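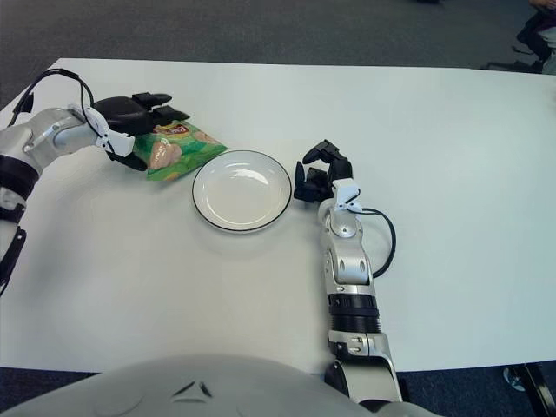 The owner of the corner shop in Womdale has sold snacks for 22 years, and she says the chip rack is the part of the shop that has changed least.

"People think they want something new," she says. "They pick up the new one, read the back, and put it down again. Then they buy what they had last week."

She took over the lease when the previous tenants moved to Jovorthorpe. At first she ordered everything through one wholesaler, Villanueva, and took whatever they had on the truck. These days she splits the order and keeps her own records in a school exercise book beside the till. Last year's total for chips was 3,360 bags.

"That's the small bags. The big ones I write on a different page, and I lost the page."

Her busiest stretch is between 3:15 and four in the afternoon, when the high school lets out. Before she changed the layout, the kids blocked the door. She moved the drinks fridge to the back wall and put the chips halfway down the aisle, and the line now runs past the magazines.

Prices are harder. She held the small bag at the same price for as long as she could, then put it up by 20 cents in July. A few regulars mentioned it.

"One man told me he'd drive to Jovorthorpe. It's 40 minutes. He was back the next morning — he didn't say anything and I didn't either."

I asked what she does with stock close to its date. She marks it down in a basket by the counter, and whatever is left goes home with her and her sister. She won't sell anything past the date, even when customers ask.

She has no plans to take on more space. The unit next door has been empty for a while and the landlord has offered it to her twice.

"What would I put in it?" she says. "More chips? I've got enough to dust."

The shop opens at 6:30 a.m. and closes when the last bus has gone through.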